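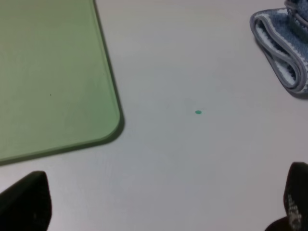
I went to the Umerus open day for the rules. I know how that sounds! My partner went for the free sausage and the train ride out to Skutcombe, but I look after the safety binder at a small packing shed and I'm always keen to see how other people write theirs (and whether anyone follows it). So while everybody else was crowding up to the demo bay, I was reading the laminated sheet beside it. The first rule on it was about the table. Nothing goes on the tabletop that isn't on the job card, and before a run you look at it the way the robot will, through the little camera down at the gripper. Which is a good rule, because from down there a dot you'd never notice from standing height is sitting right between the two black fingers, out on the bare grey, and the green board and the blue and white towel fill up the corners. I'd have walked past that dot ten times.

We were in the second group of the morning, 21 of us, and our guide was a cheerful woman in enormous safety boots who talked the whole way down the corridor. Sign-in was quick. You get a visitor badge, you read a card out loud (out loud! I loved that), and you're shown the yellow line and the stop buttons before you're shown a single robot. At our shed we do it the other way round and people have stopped listening by the time we get to the buttons. I've already changed it.

The towel bay was my favourite. Their house manual is 728 clauses long, all up, and the bit for soft goods is only a few pages of that, so I read the lot while the queue moved. What I copied down:

Arms go fully out of view before anyone reaches over the table.
The tray goes back on the same side every time.
Reference marks on the table don't get wiped, peeled or shifted by anyone who hasn't signed the sheet.
If two people disagree about whether the table is ready, it isn't ready.

That last one got a laugh from our group, but I'd happily pinch it for our loading dock.
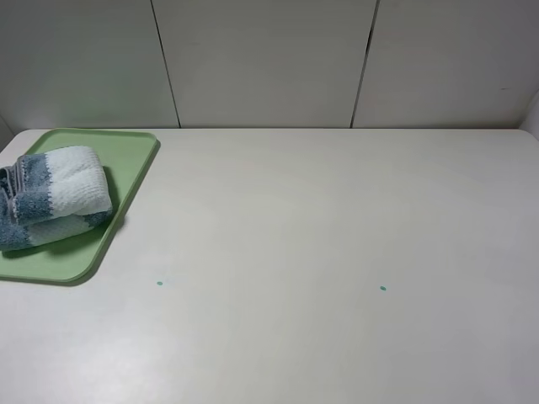 The table with the arms out of view. Towel on the tray, two little green dots out on the white.

I asked whether the reset check gets skipped when things are busy and got a straight answer, which was yes, it used to. They had a bad stretch two winters ago when a batch of 2,000 practice runs had to be thrown out over a tray that kept creeping along the table. No injury, no breakage, just weeks of work in the bin. Now the person who resets the table and the person who starts the run both initial the card. It slows them down a touch and our guide didn't pretend otherwise.

I was less sold on the noise rules. There was a sign asking for hearing protection past a certain door, and then no basket of earplugs anywhere near it. Somebody went and found us some, but if you put up a sign you need the thing it asks for within arm's reach. I put that on the feedback form (nicely).

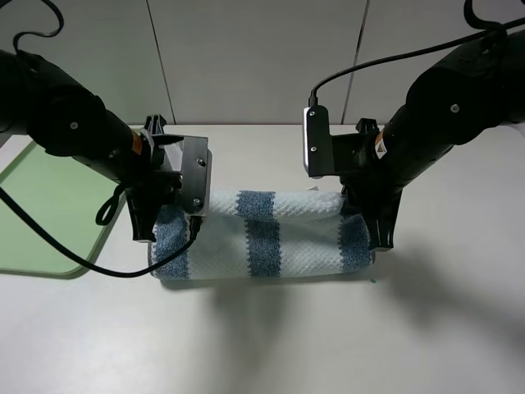
Page last updated: March 24, 2026

The two-arm job is the one people had their phones out for. Both grippers had hold of the rolled towel, one at each end, and I was looking at the cables, as you do. There's one that comes down from the left gripper in a big curve and passes over the edge of the green tray. The manual has a clause on slack – enough for full reach, and somebody has to walk the arm through its whole range by hand, slowly, before a new cable gets used for real. I asked who decides what's enough and we had a good long chat about it that made us late for the next stop. There's also an orange and white warning label with a triangle near the right wrist, quite small. I'd go bigger, myself. Our guide said they'd had that comment before.

After lunch we did the Escobar building across the car park, which is storage and training. It's 3,500 square metres and mostly shelves, so skip it if your feet are sore. The training room is worth a look, though, if only for the wall of old job cards with the corrections left on in red pen.

Getting there: train to Skutcombe, then the Musgate bus from outside the station. It drops you at the gate. Wear closed shoes or they'll lend you a pair, and the loaners are not flattering. The next open day is in April and you book through the front desk. Ask for the morning group if you want time to read everything on the walls.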